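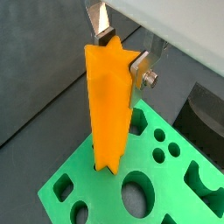

Wednesday, 10:40
From: Trinidad Pangilinan
To: Skulteo users and developers list
Re: Symmetry handling in the insertion planner, and proposed change of default

Dear colleagues,

I write on behalf of the Stusholm group in response to the questions raised on this list about the December release of Skulteo. The release changes how the planner treats pieces that look the same after a turn, and several sites have asked whether the new behaviour should be on by default. We have now tested it on the shape-sorting task and wish to report what we found and to make a proposal.

Under the old behaviour, the perception module (Grasitz) returns a single pose for the held piece and a single pose for the opening. The planner then computes one goal for the wrist. With a five-pointed star this is wasteful. There are five equally good angles, and the goal that Grasitz happens to return may lie on the far side of a joint limit when another is only a few degrees away. In our logs the arm at times made a large wrist turn directly over the board, with the piece already low, in order to reach an angle that was no better than the one it had started from.

Under the new behaviour, each piece carries a symmetry entry in its model file. The planner expands the goal into the full set, removes those that cannot be reached, and ranks the remainder by joint travel. The ranking takes place once, at the hover point. After that the choice is held until the piece is released or the attempt is abandoned. We consider the last point important and ask that it not be relaxed. An early build allowed the choice to be made again during descent, and when two goals were close in cost the controller moved back and forth between them.

We ran 258 attempts with the star prism, divided evenly between old and new behaviour, with the board placed at a fresh angle each time. With the old behaviour, 14 attempts were stopped by the wrist limit check. With the new behaviour there were no such stops. Failures at the point of contact were similar in both halves, as we had expected: the change has no effect on how well the opening is located.

That brings me to the second matter, which is the estimate of the opening during the final approach. As the piece comes down it hides the opening it is meant to enter. In the wrist camera, part of the star outline can still be made out past the tips of the piece, while from the fixed camera the piece covers it altogether. Grasitz does not at present take account of this. It continues to publish a pose for the opening with the same stated confidence, even when most of the outline has gone from view, and the fusion step gives that pose the same weight as one taken from a clear view.

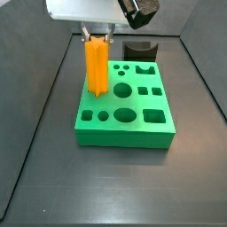

Nestor Estrella wrote:
> I would be cautious about taking the fixed camera out of the fusion step
> altogether below hover height. It may lose the opening but it does not
> lose the board. The outer edges and the other openings are still there,
> and if the board model is known then the position of the star opening
> follows from them. On our rig at Aquino the fixed view has been the
> steadier of the two for board yaw, and I should be sorry to see it
> switched off by a default that we then have to remember to undo.
>
> My other concern is with the symmetry entry itself. If it is typed in by
> hand, someone will enter five for a piece that has one worn or marked
> point, or leave the field empty, and the planner will do the wrong thing
> without a word. Could the entry be checked against the mesh at load time?
>
> Lastly, ticket 981 is still open. I had understood that it was to be
> closed before any default was changed.

We are grateful for these remarks and will take them in turn.

On the fixed camera, we accept the point and have withdrawn that part of our draft. The estimate of a single opening and the estimate of the whole board should be separate quantities, and the draft had run them together. Our revised proposal is as follows. Grasitz will fit the board as one rigid body, using whichever edges and openings each camera can see. An opening that is hidden by the held piece will contribute nothing to the fit. The pose of the target opening will then be read from the board model, and its confidence will be that of the board fit. Both cameras stay in use down to contact. Sites that do not have a board model may keep the present method, though they will see a warning in the log.

On the check at load time, this is simple to provide and we agree that it is needed. The loader will turn the mesh by the stated angle, measure the largest gap between the two surfaces, and refuse the file if the gap exceeds the clearance given for the piece. An empty symmetry field will be read as "no symmetry", so that a forgotten entry costs extra wrist travel and nothing worse. I should add that a mesh check says nothing about wear on the actual piece. Sites that need to tell one point of a star from another should leave the field empty.

On ticket 981, Nestor is correct. The fault described there – a stale transform between wrist and gripper after a restart – would affect both behaviours alike, but it ought to be settled first. A patch has been under review at Stusholm and has nine tests attached, two of which still fail when the clock is adjusted during start-up. The default will stay as it is until all of them pass.

Members are therefore asked to consider the following:

1. that symmetry expansion become the default in the release after next, subject to the closing of ticket 981;
2. that the choice of goal be fixed at the hover point, with no setting to change this;
3. that the board fit replace the single-opening fit wherever a board model is supplied.

Comments should be sent to the list and not to me directly, so that they are kept with the thread. Those with logs from other symmetric pieces are invited to attach them, in particular where the piece is held off-centre. Our own tests used one grasp only, at the top of the prism, and we would not wish to claim more from them than that.

Yours faithfully,

Trinidad Pangilinan
for the Stusholm group

Contact the list owner | © Skulteo project and contributors | Back to top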